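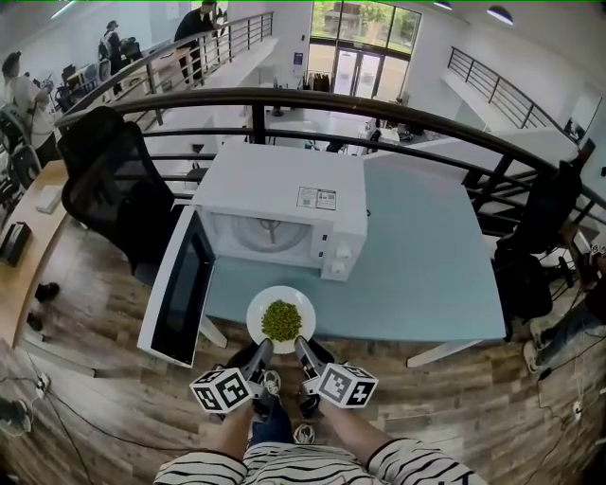

Casting a knitwear campaign on a small budget – notes for the Norkthorpe talk

Opening (keep it short, they've just had lunch)

Hi everyone, I'm Bouchra Tawfik, I cast and produce for Sterska, and I've been doing it long enough to have been shouted at in four airports. Today I want to talk about our fall knitwear campaign, the one we shot in Stisside back in April. If you've seen it you'll know the picture on the harbor wall, with all nine models in the same gray sweater. If you haven't, it's the next slide, so hang on a second.

SLIDE: harbor wall

Let it sit there. Don't talk over it!

Okay. So the first brief I got was two models and a studio. Very clean, very safe, white backdrop, you've seen it a thousand times (I've made it a few times myself). Then our designer came in with this idea that the same sweater should look right on everybody, and could we please have a whole crowd. On the same money. I said yes before I'd done the math, so learn from me there.

SLIDE: the call sheet

We did an open call and got around 200 people through. I saw every one of them in person. I know a lot of you cast from pictures now, and I get it, I do it too for e-commerce. For a group shot I want to see people stand next to other people. Some faces are gorgeous alone and just disappear in a row. Others look like nothing much on a card and then they walk in and the whole room shifts a bit.

What I asked for: walk in, put the sweater on, talk to me for 90 seconds. No posing. I'd ask what they had for breakfast or how they got there. You learn a lot from how somebody wears a sweater while they're complaining about a bus.

(Tell the one about the guy who put it on backward and it looked better. We shot it backward. Wait for the laugh, and if there isn't one, move on.)

SLIDE: agency and street mix

Five came from agencies, four came off the open call. Everybody got the same day rate. I was firm about that and I'd be firm again. It made the booking harder, two agencies walked away, and one of them came back a week later. Don't name them, there are people in the room.

Also the paperwork – new faces need it explained properly. Sit down with them and go through usage line by line: where the picture runs, how long, what happens if we want it for another season. I had a mom on speakerphone for one of those and she asked better questions than most bookers.

SLIDE: Fitzsimmons contact sheets

We hired the Fitzsimmons studio for the fitting day and the close-ups, and they threw in a steamer and a very patient assistant. Go slowly through these. Point at the third row, where the light changes. We'd planned on hard light all day and it made the knit look like cardboard, so we put up a big silk and started again after lunch. You can see everyone's shoulders drop as well. I think they'd been squinting since the morning.

Fittings. Please do fittings on a different day from the shoot. I'll say it twice if I have to. We had one sweater in every size plus spares in the middle sizes, and we still ended up short on the long-arm people. A clip down the back is fine from the front, but on a harbor wall with the wind coming off the water, a clip is going to show up in somebody's picture.

SLIDE: wall, second version

Same nine, different order. Ask the room which one they'd run. Last time it split nearly down the middle and two people got quite heated about it, which was great. We ran the first one for the billboards and this one for the lookbook.

Things I'd change

Book hair for longer. Wind, again.

Send the music list to the models beforehand, or let them pick it. Mine was not popular.

Get the group shot done first, while everyone's fresh, and leave singles for the end.

Questions

If they ask about retouching: we took out a seagull and evened up the sky. Skin stayed as it was.

If they ask for the budget: smile, offer to talk over coffee.

Put the contact slide up and leave it up. Lapel mic goes back to the desk by the door.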